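Chapter 6
Storage and the Small Workplace

Most of the goods in the world are, at any given moment, sitting still. Flour waits in a bin, screws wait in a drawer, and coats wait on a rack for cold weather. Economists have written a great deal about how things are made and sold, and much less about how they are kept. This chapter is about keeping.

The word "store" first meant a supply of something put by for later use. Only afterward did it come to mean the place where the supply was held, and later still, in American usage, the shop where it was sold. All three meanings are used in this chapter, and the context will make clear which one is intended.

The town of Ernitz gives us our earliest case. A household inventory made there in 1382, after the death of a cloth merchant, lists the contents of the house room by room. The clerk recorded chests, sacks, barrels and hooks along with what they held. Wool was kept upstairs, away from the damp. Salt and candles shared one chest near the kitchen. Tools were hung on the wall of the back room, and the clerk wrote them down in the order in which they hung, starting at the door. From this list we can work out a good deal about how the merchant's day went, what was reached for often and what was rarely touched.

Historians of the household call this kind of arrangement storage by use. Items are placed according to how often they are needed, and by whom. It differs from storage by kind, in which like is kept with like, as in a library or a seed bank. Few real rooms follow one system all the way through. A kitchen may keep its plates together by kind and its salt by use, next to the stove.

Walls matter a great deal in storage by use. A work surface is limited and fills quickly, while the space above and behind it often goes to waste. Pegs, rails, shelves and hanging baskets all move goods off the surface and keep them within reach. Wire mesh has a further advantage over a closed box, in that the contents can be seen at least in part without taking anything down.
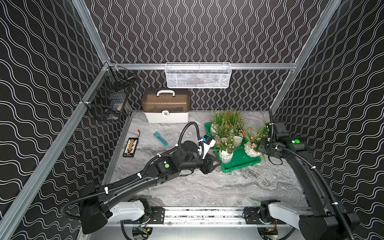
Figure 6.1 Wire-mesh baskets on the back and left walls of a small work area, with a lidded storage case on the table.

The closed container answers a different need. A lid keeps out dust, light and pests, and a latch lets the container be carried without spilling. The cost is time, as every use means opening and closing. Vlasta Papadopoulos, in her study of repair shops in the Mastuvis district, found that workers left lids open through the busy hours of the morning and shut them only at the end of the day. She visited 40 shops and recorded the same habit in nearly all of them.

Section 6.1 looks at storage in the home, beginning with the Ernitz inventory. Section 6.2 turns to the warehouse and the grain elevator. Section 6.3 compares two firms, Rutherford and Driltimitz, that changed their stockroom methods in 2000 with very different results.

Terms to know: inventory, storage by use, storage by kind, turnover, dead stock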